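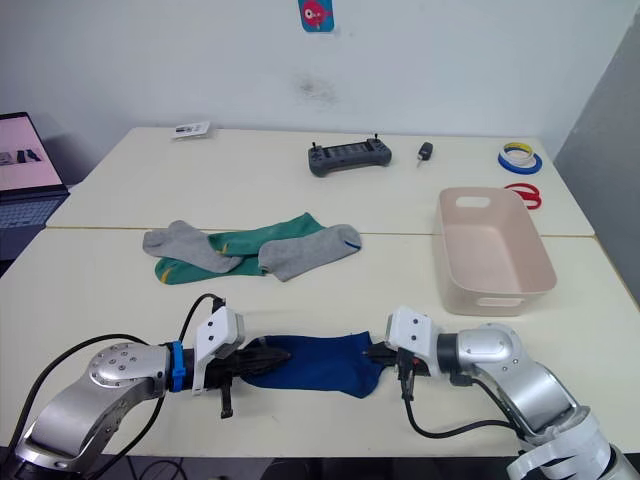

Llevaba meses leyendo maravillas de la cesta Havia y me resistía a comprarla, porque pagar por un rectángulo de plástico con asas me parece siempre un poco ridículo. En casa los calcetines limpios acaban sobre la mesa blanca, junto a las tijeras rojas y los rollos de cinta que tampoco tienen sitio, y ahí se quedan hasta que alguien se apiada. La idea de la cesta es que el par entre ya hecho y salga directo al cajón. En la foto está vacía, en ese tono pálido que la tienda llama "arena rosada", y se le ve el hueco recortado de cada extremo para meter los dedos. Eso es todo el diseño. No hay más.

La página de venta presume de 3.215 valoraciones, 2.764 de ellas de cinco estrellas. No me fío de esas cifras, y menos cuando la mitad de los comentarios dicen "todavía no la he usado pero es monísima". Yo la he usado desde abril, casi a diario, en una casa donde los calcetines grises se reproducen solos y los azules desaparecen.

Empiezo por lo que no me gusta. El color, para empezar. En la web era rosa, con la luz del pasillo es rosa, y por la tarde en la mesa parece beis. No es grave, pero si alguien la compra para que haga juego con otra cosa, que se lo piense. Vlasta Mikuš, mi vecina, tiene la misma y jura que la suya es color carne. El tamaño también tiene su trampa: el anuncio la enseña con toallas de mano enrolladas, muy apretaditas, y de ahí una deduce una capacidad que luego no encuentra. Para calcetines va sobrada. Para pijamas de adulto, olvídense.

Y luego está el asunto de los separadores. Se venden aparte, de la marca Skekov, y la ficha de la cesta los recomienda como si fueran de la familia. Compré 2. Bailan. Los puse en diagonal, los puse cruzados, les pegué cinta por debajo, y al tercer viaje al dormitorio estaban tumbados. Devueltos. No entiendo que se recomiende un accesorio sin haberlo metido antes en la cesta, aunque fuera una vez.

El método que trae la tarjetita de instrucciones (sí, una cesta con instrucciones) dice que hay que vaciar todo el montón en la mesa, estirar cada calcetín cogiéndolo por la punta y por el puño, buscarle la pareja y echar el par dentro. Bien. Funciona mientras los calcetines sean distintos entre sí. Con el verde de talón gris no hay pérdida. Con los grises de rayita azul ya hay que mirar, porque tengo otros casi iguales sin rayita y a cierta hora de la noche todo me parece pareja de todo. 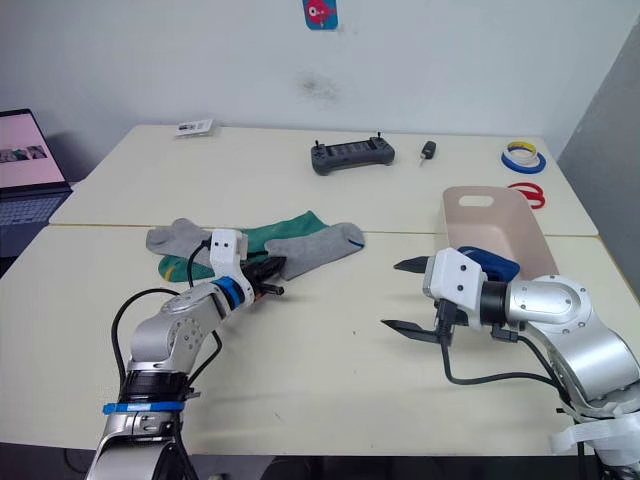 Mi solución, que no viene en la tarjeta, es ir echando en la cesta los que más se repiten y dejar los raros en la mesa hasta el final. Los azul oscuro van primero, sin pensar. Después los grises. Lo que queda fuera suele ser un desparejado, y ese no entra en la cesta bajo ningún concepto, que si no se convierte en un almacén de viudos. Rhona Lindsay, en su blog de orden, defiende guardar los sueltos en el fondo "por si aparece el otro". Yo no he visto aparecer a ninguno.

Lo que le reconozco a la Havia: las asas. Tenía antes una de Prillside con los bordes del agarre sin rematar y me dejaba marca en los dedos. Aquí el corte está pulido y se coge bien con una mano, aunque cargada prefiero usar las dos. Se limpia con un trapo. La base no raya la mesa, y eso que la arrastro sin ningún cuidado. Tampoco se ha combado, cosa que sí le pasó a la anterior el primer verano.

¿Dobla los calcetines mejor que una caja de zapatos? No, claro que no. Una caja de zapatos hace 3 cuartas partes de lo mismo, gratis, y lo único que se pierde es el asa y la posibilidad de lavarla. Si ya tienen en casa una bandeja de plástico que no usan, pruébenla un par de semanas antes de gastar nada.

Le pongo 3 estrellas. Sería alguna más si la vendieran sin la tarjeta del método y a precio de cesta. La sigo usando, que conste, y sigue viviendo encima de la mesa, al lado de las tijeras.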